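The Push Test Nobody Wanted to Redo

The pitch for tabletop robots has always been that they look after themselves. You bolt the arm to a table, run a calibration script, go get coffee, and come back to a machine that knows where everything is. I have heard versions of this from three different labs in the past year, and I didn't believe any of them. So when the group at Gillthorpe offered to let me watch them get their pushing cell back in shape after a move down the hall, I said yes, mostly to see what the script leaves out.

It leaves out a lot. The cell is called Liso. It does one thing, which is push small colored blocks across a board with a rod in place of a hand. There is no grasping, so there are no fingers to wear out and no suction cups to clean. People in the field like pushing for that reason. It sounds cheap, and on paper it is.

The first morning went to the table. Moving a perforated metal table means loosening every panel, and the seams between panels don't always close the way they did before. The arm is mounted to one panel and the board may sit across several. If one is a hair high, the rod that cleared the wood by a thin gap at one end will scrape at the other. The crew checked the surface with a straightedge, loosened two bolts, tightened them again, and checked. Then they did it all over because someone had leaned on the corner.

Next came the rod. It is a plain cylinder with a rounded tip, and it has to hang at the right height over the whole board. Too high and it rides over the edge of a block. Too low and it drags. The Gillthorpe method is to drive the arm to 14 points, slide a feeler gauge under the tip at each, and write down the gap by hand. I asked why the software couldn't do this. The software had done it, I was told, and the numbers were lovely, and the tip had hit the board anyway.

I should be fair to the software. It's a package called Clesto, and the part that lines up the camera with the arm took 18 minutes and needed no help. My complaint is with what gets counted. Setup time, in the write-ups I've read, tends to start when the script starts. The day and a half of bolts and gauges before that goes by some other name, or by none.

Then there are the blocks. They come in four colors and several shapes, and they are the cheapest parts of the cell by far. They also cause a good share of the grief. Edges round off. Dust gets under them. A block that used to slide straight begins to turn as it goes, and the arm, which learned on the old behavior, keeps pushing in the wrong spot. The log for Liso showed 2,866 pushes since the last time anyone had wiped down the board. Nobody in the room could tell me if that was high.

By the afternoon they were running layouts. A person sets the blocks out, steps back, and the arm brings the rod in. Stars are the nuisance, I learned, as the tip can settle between two points and swing the whole block around. Cylinders are their own trouble, with no flat side to push on.
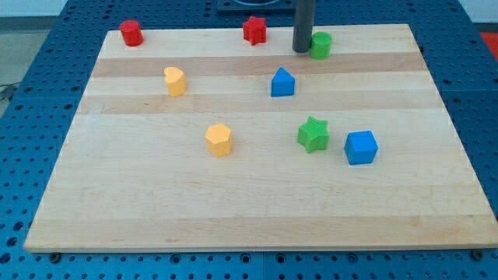 Nanami Tsuji thinks I am being too hard on all this. A cell that needs a day and a half after a move is a good cell, she told me, and she has worked with ones that needed two weeks and a new mount. She would skip the straightedge and trust the gauge. She also said the board should be wiped every morning, logged or not, and that the count in the log is only useful to people who have already forgotten to do it.

Maybe so. I'd find it easier to agree if her rule were written down anywhere. The setup notes I was shown run to several pages on the camera and give one line to the board, which reads "clean as needed." The bolts aren't mentioned. A second cell, Haddadin, is due to be moved next – same kind of table, different crew – and that crew will be working from the same notes.

I asked what the gap sheet was for once the arm was running. It goes in a folder. The last one in there was from October, and two of its boxes had been left blank.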